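# Water use in shared laundry rooms at Prenwood Hall

Ovidiu Marinescu
Submitted 26/03/2021

## 1. Background

Prenwood Hall is a student residence supplied by a single metered connection to the Pesden municipal network. The building has two laundry rooms, one per wing, with three machines in each. Residents pay a flat monthly fee and are not billed by cycle. The housing office asked whether the laundry rooms explain the rise in the building's water bill over the previous year.

The question was narrowed to two parts: how much water the machines draw per week, and how much of that draw could be avoided by changes in program choice. Repair or replacement of the machines was outside the scope.

## 2. Method

An inline flow meter (Debnath, pulse output) was fitted to the cold supply branch of each laundry room. The machines have no hot water inlet, so the cold branch carries the full draw. Pulses were logged at one-minute intervals for six weeks.

Cycles were separated in the log by their fill pattern. A standard cotton program shows one long fill followed by several shorter rinse fills. The quick program shows fewer rinse fills and a shorter gap between them. Where two machines on the same branch filled at once, the traces overlapped and could not always be split. Those cycles were kept in the weekly totals but left out of the comparison between programs.

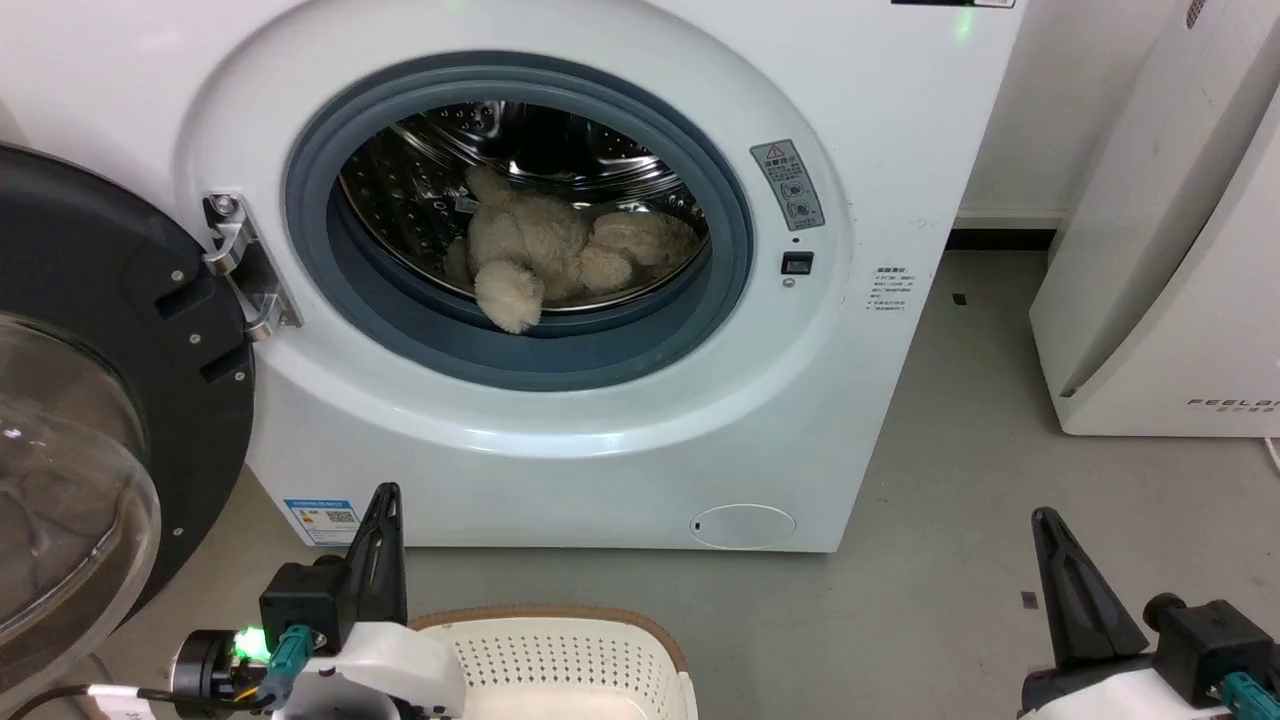 Load size was recorded on paper sheets. Residents were asked to mark each load as under half, half or full. The sheets were voluntary and the return rate was uneven - the east wing filled in most of its sheets, the west wing very few. Loads were not weighed, so the categories depend on each resident's judgment.

## 3. Results

The two rooms together drew 1,958 liters in the median week. Week-to-week variation was small except during the exam period, when use dropped in both wings and then recovered.

The cotton program accounted for most of the volume. On the returned sheets, loads marked under half were washed on the cotton program as often as full loads were. Draw per cycle changed little with load size, which suggests that any load adjustment in the machines has a limited effect in this range. The quick program used clearly less water per cycle, and almost all of the difference came from the rinse stage.

The night log was checked for leakage. Between midnight and early morning, both branches returned to zero flow on every night of the study. A slow leak below the starting flow of the meter would not be detected by this check.

## 4. Discussion

The laundry draw is too small to explain the rise in the bill. Even if every cycle had been doubled, the increase would cover only a minor part of the gap. The building's main meter was replaced by Stunent during the billing year, and the old and new readings should be compared before any other cause is considered.

Program choice is still worth addressing at low cost. A printed card by the detergent shelf could list the quick program first for small loads. The effect could be measured with the existing meters, which are to stay in place until the end of April.

The main weakness of the study is the west wing data. Flow totals for that wing are reliable, but nothing can be said about its load sizes. A second limitation is that the billing period and the logging period do not overlap, so the comparison in this section assumes that laundry habits were stable.

## 5. Further work

- Obtain the main meter exchange record from Stunent.
- Repeat the load sheets in the west wing with a simpler form.
- Log the kitchen branches with the same meters after they are removed from the laundry rooms.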